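### 3.2 Setting and procedure

Interviews on shared desk use were held at two sites, Farnon and Ploltomley, over 3 weeks in June. Staff were asked where they chose to sit and why. 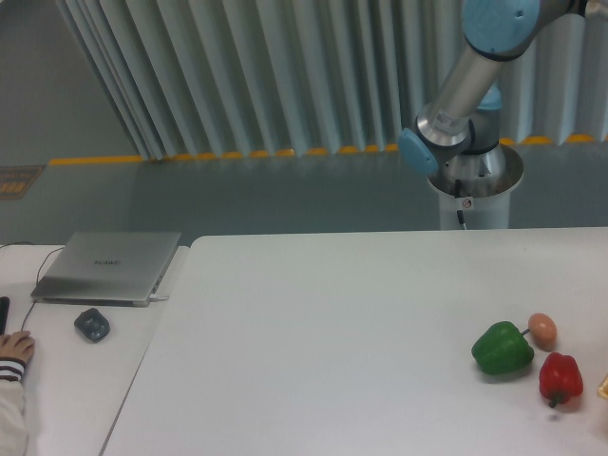 Preference for a seat was recorded on a 4-point scale. Respondents at Ploltomley often named surface size before daylight or noise. A large white table of the kind used there gives no hint of where one person's place ends and the next begins, and several people said they marked a place with a bag or cup. Lei coded these remarks separately.

Of the 888 usable answers, most came from staff who had worked at their site for over a year. Answers from Kallio were left out as the desks there are assigned.

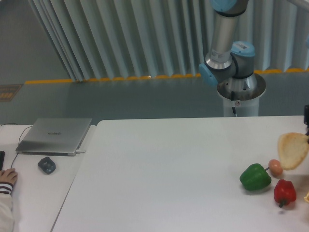 **Figure 4.** Large white table, Ploltomley.

Marking was reported less often at Farnon, where desks are narrow and divided by low screens. Newer staff at both sites tended to avoid the middle seats. We did not ask about seniority, and the two may be linked. 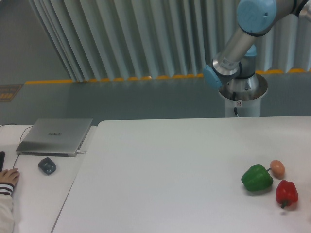

**Figure 5.** The same table, second view.

Coding was carried out by Chenxi Lei and checked against the Gerkidow scheme. Disagreements were settled by discussion.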